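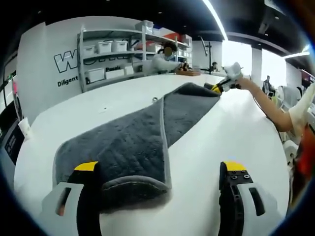 Step 1: Wash new towels before you use them

I know, you want to use them right away! I did too, and my first set of Fonimari bath towels pushed water around my back for a month. New towels usually come with a finish on them that makes them feel silky in the store, and it has to go. Run them through a warm cycle by themselves, with half your normal detergent and no softener.

Step 2: Add vinegar

Half a cup of plain white vinegar in the rinse. My neighbor Jhosep Puma swears by a full cup, but my bathroom smelled like pickles when I tried that, so half it is. Never mix it with bleach, please.

Step 3: Shake, then dry on medium

Give each towel a good snap before it goes in the dryer (I do this in the hallway and scare the cat). Stop the machine after 33 minutes or so and shake them again. My old Seidel dryer runs hot, so yours may need another 15.

Step 4: Fold in thirds

Long sides in first, then in half, and in half again. Dark towels show lint like crazy, so I go over mine with a damp hand before they hit the shelf.

Repeat the vinegar every 2 months. Hand towels can go in the same load.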